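Home | Projects | Reports | Downloads | Contact
Last updated: Aug 6, 2022

Pelkonen household tasks: second progress report to Gresura

Hello all. I'd hoped to send you a nice cheerful report full of sorted rubbish, and there is a bit of that further down, but most of this one is about the gripper fault, as I promised on the phone.

Short version: the gripper opened when it should have stayed shut, and then it closed again without being told to. The first time it did this it simply dropped a bag on the floor and we all shrugged. The second time Kacper Krajewska had his hand near the fingers, tucking the liner back over the rim of the basket, and they shut on his thumb. He's fine (a pinch, no broken skin, he finished his tea), but it went in the accident book and I stopped all runs for 48 hours.

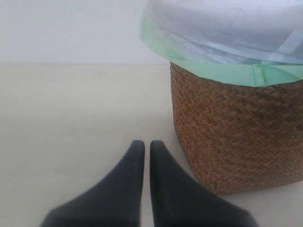 We spent those two days going through the logs, and I think we've got it. Thin plastic gives the fingers almost nothing to push against, so the controller decides it has missed, lets go and tries again. That retry was something we added back in February to help with socks, of all things! It had no business being switched on for bin bags, and it certainly shouldn't have been able to fire while the arm was paused. The pause stopped the arm but not the gripper, which is our mistake and a fairly embarrassing one.

So, changes. Retry is now off unless somebody turns it on for that session. Pause holds the gripper too, and I've tested that with a rolled-up towel until I was sick of the sight of it. Bitness are sending us three replacement finger pads, a bit grippier than the ones we have, though they're stuck at the Hamberg depot and I can't get a delivery date out of anyone.

What I don't know yet is whether the force reading drifts as the fingers warm up. Kacper thinks so, I'm less sure, and we'll need longer runs to settle it.

Money is fine. The pads come out of spares and I'm not asking for extra. The liner-changing trials will slip by two weeks, so please move the demo if you've already booked the room.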